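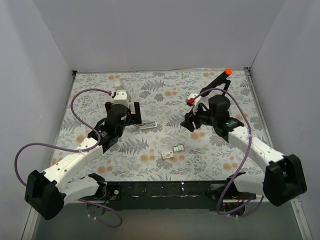

Correa two-arm table: second progress report

To: Luminița Sârbu, Arkgate Small Projects Fund
From: Jana Frerichs, Trerby shared workshop
Date: 2022-07-04

Dear Luminița,

Thank you for your patience with this one! I know you asked for two pages and a table of spending, and the spending is at the bottom, but you also said on the phone that you like to hear how the work is going in between the numbers, so please blame yourself for the length.

Where we are

When I last wrote, Correa was one arm clamped to the end of a workbench and a second arm in parts in a bread crate. Both arms are now up and bolted down at the near edge of their own table, one at each corner, reaching in toward the middle. They both move, they both come back to their rest position when told to, and the grippers on both sides open and close from the same controls. That was the main promise in the application for this stage and I'm very happy to be able to tick it off.

The white links went together faster than I had feared. The holes along them turned out to be a blessing, as we could move things a notch at a time until the two sides matched. Mingxuan Feng did most of the shoulders and elbows over several evenings in June, and I did the wrists, which are fiddly and suit a person who likes to sit down. We each checked the other's screws afterward. I found one of his loose and he found rather more of mine, and that's as much as I'm going to say on the subject.

The table itself

You may remember from the drawing that we wanted the arms to work inside a sort of shallow booth, with a back and two sides. We have that now, in a plain pale gray, and it has made a bigger difference than I would have guessed. Before the panels went in, every person walking past with a ladder was part of the background. Trerby is a busy room and there's always somebody walking past with a ladder.

Across the front there is a heavy black beam which both arms are mounted to, or very nearly. It came out of the scrap rack and is scuffed, and Zhiqiang Ren offered to strip and repaint it. I said no for now. I would much rather have his time on the wiring, and the beam is stiff and straight and doesn't mind what it looks like. The first version of the table had a lighter piece there, and when both arms swung out at once you could feel the whole front shiver if you laid a hand on it. With the black beam the shiver is gone at the speeds we use.

The tabletop has a cloth on it, printed with ferns and little orange flowers. We tried the bare top first and the small things we practice with skated away as soon as a finger brushed them. The cloth gives just enough grip. It also gives the software something busy to look at, and Mingxuan was keen on that from the start: his view is that if Correa can find a small pale object on a pattern full of gray leaves, it will manage on anybody's kitchen table. I was less keen and wanted plain gray to match the walls. We agreed to begin with the pattern and go back to plain if it was hopeless. It isn't hopeless, so the ferns are staying through the next stage.

Cables

This was the part of the last report that I was most gloomy about, so I'll give it some room. The purple cables run from the wrists back down the arms, and how much slack to leave in them has taken up more conversation than anything else in the project. With too little, the wrist can't make its full turn and pulls at the plug. With too much, you get a big loop that wanders over the table and wants to catch on a finger. We had the left one too tight to begin with and it pulled out of its plug three times in one evening, after which Zhiqiang, who is the calmest of us, went and made everyone tea.

What we've settled on is a generous arc near the wrist and small pale ties holding the cable in against the white links, and then another loop left hanging below the front of the table. It looks untidy. The left side especially swings out wider than I'd like, and I have it on the list to try a shorter cable there once we're sure of the reach we need. But I would ask you not to judge it on neatness yet! It moves freely, and I would take that over tidy at this stage.
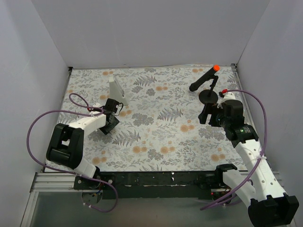
Practice tasks

We've started with simple work on a handful of small things: go to the object, open, close, lift, put it down somewhere else. The left arm has had more of this than the right, for the dull reason that the left was finished first. I keep a notebook of every session, with what we put on the table and which arm we used, and Mingxuan keeps the same thing on the computer in a form that's of more use to anybody else.

Flat objects are the hardest. Something standing up on its own foot gives the fingers a side to come in on, and either arm will take hold of that sort of thing quite nicely now. A thin packet lying flat on the cloth is another matter. The finger has to come down very low, and if it comes down a hair too low it pushes into the cloth and rucks it up, and then everything else on the table has shifted too. We have tried coming in at a shallower angle, with the lower finger going first, and that is better, though it's slow. I'd like to spend a good part of the next stage on just this. It's the sort of thing people need when their hands don't do what they used to, and that was the reason we came to you in the first place.

The arms don't work together yet. They share a table and take turns. Handing an object across from one to the other is the goal for the autumn, and I don't want to promise it any sooner than that.

What went wrong

Two things, mainly. The first was the order of spare servos from Uter, which arrived late and with the wrong horns. They exchanged them without any fuss, but we lost most of a fortnight on the right wrist. I should have ordered earlier. The second was the power supply, which I bought secondhand to save money and which didn't like running both arms. It would hold for a while and then one side would sag in the middle of a move and drop whatever it was carrying. We replaced it with a new one, and that's the only item where we've gone over the budget line.

There was also a small disagreement with the woodturners about noise in the evenings, and that has been settled by us moving the table to the far side of the room. They've been very good about it. One of them lent us a square to set the side panels with, and I must remember to give it back.

People and time

Mingxuan, Zhiqiang and I are still the regular three. Jianguo Tian has joined us since the last report to help with the control software, and he has already rewritten the part that brings both arms to rest, so that they no longer fold up as if they'd been told off. They go down slowly and stop, and you can stand next to them without flinching. We put in around 25 hours a week between us during June, more than we planned, and I expect it to drop over the summer when Zhiqiang is away.

Spending

Grant received for this stage: $2000
Arms, spare servos and fixings: within budget
Beam, rails and panels: under budget (scrap rack!)
Power supply: over budget, covered by the saving on the line above
Cables, ties and connectors: within budget
Workshop fees at Trerby: paid to the end of this stage

The receipts are in the folder I shared with you, in date order apart from the Uter ones, which are together at the back on account of the exchange. If you need them in another form, just say so and I'll redo them.

Next steps

Work on picking up flat objects, with both arms
Shorter cable on the left side, once the reach is settled
Label the controls properly, so that a visitor could use them
First tries at handing an object across
Open evening for workshop members, with at least 5 tasks they can try for themselves

I do have one question for you. The application had a line for a set of softer finger pads, which we haven't bought. Mingxuan thinks we should hold that money until we know more about the flat objects, and I agree with him, but I don't want it to look as though we forgot. May we carry it over into the next stage? A short yes or no by email would be plenty.

And do come and see it if you're anywhere near us. The evenings are best, the front door sticks, and there's usually cake.

With warm regards and many thanks from all of us,

Jana Frerichs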